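Jolgate Basketball questions value of cup run to small clubs

Club asks for full figures before signing up to new Flodmont tournament

October — Jolgate Basketball Club has told the organisers of the planned Flodmont Invitational that it will not commit to the competition until it has seen the evidence behind their claims about ticket sales and publicity.

The tournament, backed by the sportswear supplier Baltex, would put 50 lower-division clubs into a knockout draw with the top sides. A brochure sent to clubs says a single upset win could bring a small club "years of attention" and a lasting rise in gates.

Jolgate has some experience of this. Two seasons ago the club knocked out Hsieh in the third round of the league cup, in front of 2453 people. It was the biggest crowd the hall has ever held. Four weeks later the home gate was back to 300. 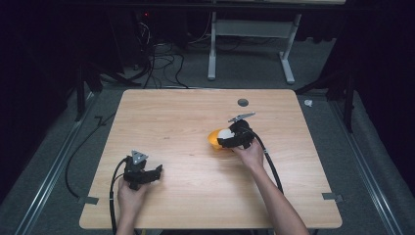

A white ball and an orange-yellow bowl on a wooden tabletop.

"We had a wonderful night and a very good week," said Solange Araújo, chair of Jolgate. "After that the phone stopped ringing. I would like to believe the brochure, but I have our own books in front of me and they say something else."

The club sold over 2000 replica shirts in the month after the win. Most went at a discount, and after printing and postage the profit covered one away trip. Two firms asked about sponsorship. Neither signed.

Head coach Kvido Lukáč said he was also worried about the fixture list. The draft calendar would give his part-time squad three midweek games in a row, two of them away.

"My players have jobs," he said. "If you want an upset, let them sleep first. I'm told the travel will be looked after, and I have asked twice what that means."

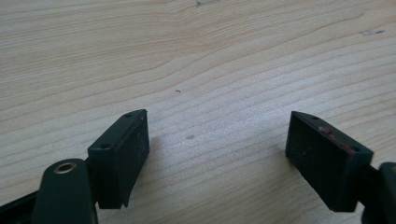
Jolgate has put four questions to the organisers. It wants to know how the publicity figure in the brochure was worked out, who pays for travel and overnight stays, how gate money is shared when a small club plays away, and whether a club can withdraw after the first year without a penalty.

The club has had a reply to the last of these. It was told that the terms were "still being shaped" — an answer the board did not find reassuring, given that clubs have been asked to sign before the draw is made.

Araújo said the club was open to taking part if the answers were good enough. "We like big games as much as anyone. We would just like to see the sums."

The board will discuss the matter again at its next meeting, and season ticket holders will be told of any decision by letter before it is made public.

Press enquiries should be sent to the Jolgate Basketball Club office, which is open from 10am to 4pm.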